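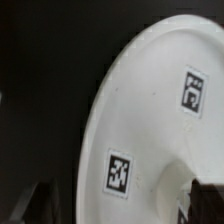 Binta Nwankwo

4. Findings: what people did with the workbook

4.1 The first page

Every participant in the Skundmont cohort received the Estulix career-change workbook at the opening session, together with a pen, which proved the more popular item. The workbook begins with a prompt familiar to anyone who has stood in the self-help aisle waiting for a friend: "Describe the work you would do if money were no object." Of the 206 people who enrolled, most had reached the middle of their working lives with money as a persistent object, and their answers show the strain of pretending otherwise.

The commonest response was to answer a different question. Participants wrote at length about the work they would stop doing, naming managers, software, parking arrangements and one particular photocopier. We had not planned a code for grievance and were obliged to add one early in the analysis. It went on to become the largest in the scheme. Where a positive ambition did appear it tended to be modest and already half under way: a former payroll clerk wanted to do bookkeeping for fewer people, and a dental receptionist wanted to finish the horticulture certificate she had paid for.

The programme's designers treat such answers as a failure of imagination, and the facilitator notes recommend encouraging participants to "dream bigger". We found little sign that this helped. Participants who were encouraged to dream bigger generally did so in neater handwriting and then missed the next session.

4.2 Journals

Between sessions, participants were asked to keep a reflective journal in Trusa, a phone application that sends a reminder at 7 each evening. We collected 321 entries. The distribution was uneven, as it always is in journal studies, with a small group writing nearly everything and a much larger group writing once, on the first night, with an apology for not being much of a writer.

Entries fell into two broad types. The first we call accounts. These reported something done that day, such as a telephone call to a cousin in the trade, a course fee looked up, or a resumé opened and closed again. The second we call weather, meaning entries that recorded how the participant felt about change in general. Weather entries were longer, better written and more often quoted approvingly by facilitators. Accounts were dull. They were also the type associated with turning up to the final session, and with having spoken to at least one person employed in the field of interest.

We do not claim that dullness causes progress. It may be that people who have something to report report it, while people who have nothing to report describe the sky. The reminder complicates matters too. Several participants noted that it arrived during supper, and more than one entry consists only of a remark to that effect.

4.3 The values exercise

The third session used a card sort adapted from the Mohamedi inventory, in which participants rank statements about what matters to them at work. Nearly everyone ranked "making a difference" near the top. Asked in the follow-up interviews what sort of difference, and to whom, most interviewees took some time to reply. One said she had put the card there because the man beside her had, and he looked as if he knew what he was doing. He was also interviewed. He had been copying the facilitator's sample.

The lower half of the ranking was more informative. Participants moved "a short commute" and "knowing my hours in advance" up and down the table several times, glancing about, before setting them below "creativity". When the exercise was repeated on paper and unsigned, both cards rose sharply. We take this as evidence that the sort measures, at least in part, what people are willing to be seen wanting. Sidra Sial, who led the interviews, had predicted this in a memo in November that the rest of us had not read.

Figure 1. A white cross-shaped topper held between two translucent gripper fingers, with the white robot arm above.
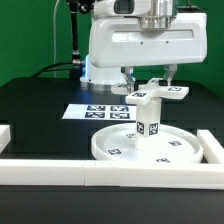
4.4 The final plan

In the last session each participant wrote a personal plan of up to 2000 words. Almost all were considerably shorter, and the brief ones had a better record at follow-up. A plan reading, in full, "Ring the college. Ask about evenings. Tell Dad" had been carried out by the time we called. The longest plan in the set, which included a mission statement and a colour key, was still being revised.

Facilitators were asked to rate the plans for clarity and ambition. Their clarity ratings agreed reasonably well with one another. Their ambition ratings agreed mainly with the length of the plan, and we have left them out of the analysis that follows.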